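Trondia reissue – worth the money?

szewing_l
Nedetti are putting out Trondia's first album on vinyl in April. 2,000 copies, "remastered from the original tapes". Has anyone heard this new master? The sample on their site is 98 seconds long and sounds like my old cassette with the treble up.

Bornent
Pre-ordered mine. There are 4 unreleased tracks on it, which is enough for me.

szewing_l
Unreleased by whom? Two of those titles were on the fan club tape. I'd want to know who did the transfer before I paid a penny. The sleeve credits Anselmo Arrieta with "audio restoration" – that could mean anything.

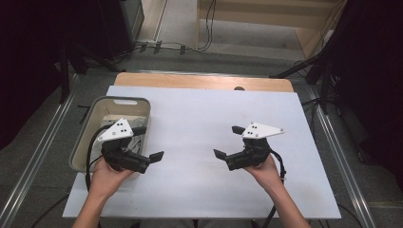

And the last Nedetti reissue had a fade-out halfway through side two that was never on the original. I wrote to them twice and got a discount code back.

gladys.m
Bit harsh. Arrieta did the Oral box set and the drums on that were lovely.

szewing_l
The drums were fine. The vocals sounded like they were sung into a sock.

Bornent
Mine doesn't sound like that at all. What are you playing it on?

milosz_marciniak
Their last "limited" run was 1,000 and then they pressed more by summer. I'd wait and let Bornent tell us how it sounds.

Bornent
Fine, will post when it turns up.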